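How to Clean a Glass Pipe (Without Wrecking Your Kitchen)
2024-10-22

I've been putting off writing this one because it feels like a page about doing dishes. But I keep getting emails asking how I get my glass so clear, so okay, let's talk about it.
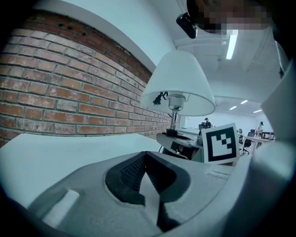

My daily piece is a little spoon pipe I bought at the Zirnthorpe glass fair, and I neglected it for most of my twenties. I'd poke at the bowl with a paperclip, blow through it and call it good. Then I bought an eighth of a really lovely lemony sativa, packed it into that swampy thing, and it tasted like an ashtray that had been left out in the rain. That was the end of that.

What you need

Isopropyl alcohol, the strongest you can find (I use 91 percent, and 99 is even better)
Coarse salt – table salt dissolves too fast and doesn't scrub as well
Two zip-top bags, the thick freezer kind
Pipe cleaners and a few cotton swabs
Dish soap and warm water

You can buy a bottle of the fancy stuff if you like. I've used the orange cleaner from Betell and it works fine and smells like a car wash, but a bottle of it costs me 8 dollars and the drugstore alcohol does the same job for a lot less.

Step 1: Empty it and rinse it

Tap out the ash and any loose bits into the trash. Then run warm water through the pipe for a minute. Don't go straight to hot! If your glass has been sitting in a cold car, let it come up to room temperature first. I cracked a very pretty Illeo bubbler that way one November and I'm still a little sad about it.

Step 2: Bag it

Put the pipe in one of the freezer bags, add two big spoonfuls of salt, and pour in enough alcohol to cover it. Squeeze out the air, seal it, and put that bag inside the second one. Skipping the second bag is how you end up with brown alcohol running down your sleeve.

Open a window before you pour, and keep the whole business away from candles, lighters and the stove. Alcohol fumes catch fire very easily, so please don't try to speed things up by warming it.

Step 3: Shake and soak

Hold the bag over the sink and shake it for a couple of minutes, firmly but without banging the glass on anything. The liquid will turn the color of iced tea pretty fast. If the pipe isn't too bad you might be done already. Mine usually wants a half hour soak and another shake, and a really crusty one can stay in there overnight.

Step 4: Get into the corners

Take the pipe out and run an alcohol-soaked pipe cleaner through the stem until it comes out clean. Use a swab for the carb hole and the bottom of the bowl. If there's still a dark patch where the stem meets the bowl – there always is on mine – go back to step 2 with fresh alcohol and salt.

Step 5: Wash and dry

Soap, warm water, and rinse longer than you think you need to. Sniff it. If you smell alcohol, rinse again. Then stand it on a towel and let it dry all the way through before you use it, overnight if you can wait.

A few extra notes

For a big water pipe, skip the bags. Pour the alcohol and salt right in, plug the holes (Gunnlaugsson makes a set of silicone plugs for 17 dollars, or use plastic wrap and rubber bands) and swirl.

This is for glass only. Wood, acrylic and anything painted can be ruined by alcohol, so check with whoever made it.

I do mine every other week now, and change bong water every single day. If yours is older than yesterday, go dump it.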